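Gripper opens by itself mid-cycle, vendor says it's "working as designed"
Posted in Robots & Automation Help, Aug 3, 2024

We run a small Odoi arm in an enclosed bench cell at Fuston, sorting and placing test pieces. Over 2,000 cycles in April it behaved. Since the Flollow controller update it has let go of the part on its own 71 times, always somewhere between pick and place. No alarm, no entry in the fault log, and the arm carries on to the drop position with nothing in its fingers as though all is well.

Vendor support told me the new firmware has a "soft release" that opens the gripper if it senses an unexpected load, and that this is a safety feature. I don't buy it. A safety feature that drops things silently sounds like a fault with a nice name on it. I've swapped the gripper cable, reseated the connector at the wrist and gone back over the speed settings. No change.
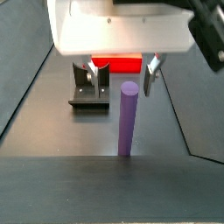

My bet is on the cable or the grip force, but I'd like to hear from anyone who has seen this before I pay for another service call. Force is at the factory default and I haven't touched the finger spacing. The usual reply from support is that our parts are too awkward, and I can't see it. The purple one is a plain slender rod with a flat top, standing upright next to the black holder, and the red one is a rectangular block. Neither is an odd shape. The drops don't favour one over the other either, which to my mind rules out the part.

wristflange_oz

I'd be sceptical of "soft release" too, but you can test it instead of arguing with them. On the Flollow units I look after there's a load threshold buried under the tool settings, and an update can put it back to default without telling you. Write down your current value, then log the gripper current through a full cycle. If the current steps down cleanly just before the part falls, the controller commanded the opening. If it goes ragged or cuts out, look at power or wiring.

Don't turn the threshold off to see what happens. If there's any chance of a hand in that enclosure, you want the arm isolated and the behaviour understood first. And whatever the cause, no part in the fingers should stop the cycle. Ask them in writing why it doesn't.

bench_grump

Just roll the firmware back. We did on ours and had no more trouble. Updates are a racket.

naltorer_nights

Rolling back might hide it, but I wouldn't sign off on that alone. We had the same symptom on a Naltorer cell and blamed the update for weeks. The culprit was a cracked conductor inside the arm, upstream of the wrist connector, so swapping the outer cable did nothing for us either. It only opened up at one joint angle.

Run 800 cycles at half speed with the same path and note the joint positions at each drop. If they cluster, it's mechanical or wiring. If they're scattered all over the path, I'd start to believe the load sensing story. Your cable swap only cleared the bit you swapped.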